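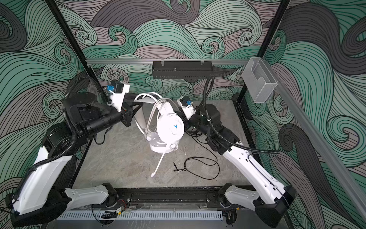

Headphone burn-in is the practice of playing sound through new headphones for a long period before normal use, in the belief that this improves them. Supporters say the moving parts loosen with use and that the bass grows fuller. Evidence for a change that listeners can hear is thin.

Method

Advice varies widely, which does little for its credibility. The Tunstead guide asks for 20 hours of pink noise, while the Kostura method calls for 18 hours of music with rests between. Neither explains how its figure was reached.
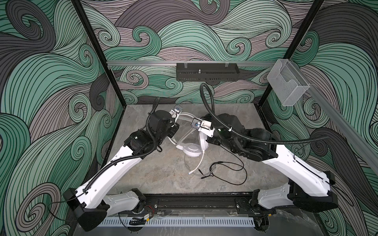 White over-ear headphones, held by the band.

Claims and tests

Zsolt Szekeres, an early supporter, gathered 1015 listener reports, nearly all of them favourable. Few came from people who had kept an unused pair for comparison -- a serious gap, as memory for sound is short. Kinga Borbély later measured several pairs before and after use. She found small shifts, but moving the ear pads slightly on the test head produced larger ones.

A simpler explanation is that the listener changes. People get used to a new sound, and pads soften and sit closer to the ear. It is also notable that burn-in is almost always said to make headphones better -- hardly ever worse.

See also: Ear pad; Listening test; Placebo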